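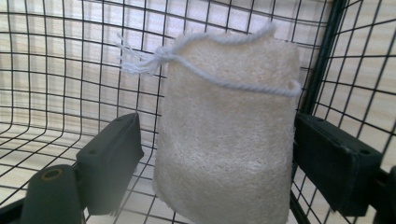
Anything with loose string on it used to go in the bin we did by hand, and it was the biggest bin, according to one early customer of the Andcombe hand-held gripper kit. The same customer said the bin is smaller now, though it still exists.

Loose string is a fair place to start with this product. Andcombe sells the kit to small firms that want to teach a robot arm to pick their own goods. A worker holds the gripper and does the job in the normal way, and a camera on the tool records each pick. The recordings go to Gilteck, the software partner, which turns them into a picking program for the customer's arm.

Bath goods show why a shop might want this. A loofah pad with a twisted cord and a frayed tassel has a fuzzy outline, and the cord can sit differently on every piece. Put it in a black wire mesh basket and there is a grid of thin lines behind it as well. The two fingers have to come in on either side of the pad. A program written for boxes has little to go on.

The kit comes in a hard case with two grippers, a charger and a stand. Setup took us one morning, most of it spent on the software account. The grip is comfortable for the first hour and tiring by the third. The fingers are dark and blocky, narrowing toward the tips, and they reach into a basket well enough if you come in from above. Deep corners are harder. Spare fingers are sold in packs of 4, and Andcombe says to change them when the edges wear.

Gilteck asks for 7 hours of recordings for each type of product. That is a lot for a shop with a long list of items, and we would like to see it come down. Files uploaded by late afternoon were processed within 24 hours each time we tried, including over a Sunday.

Two rivals are worth a look. Kratochvíl makes a heavier tool with stronger fingers, better suited to metal parts than to soft goods. Pradenano rents its kit by the month and includes a trainer for the first visit, but the customer does not keep the recordings when the rental ends. With Andcombe they stay in the customer's account, and they can be downloaded at any time from the settings page.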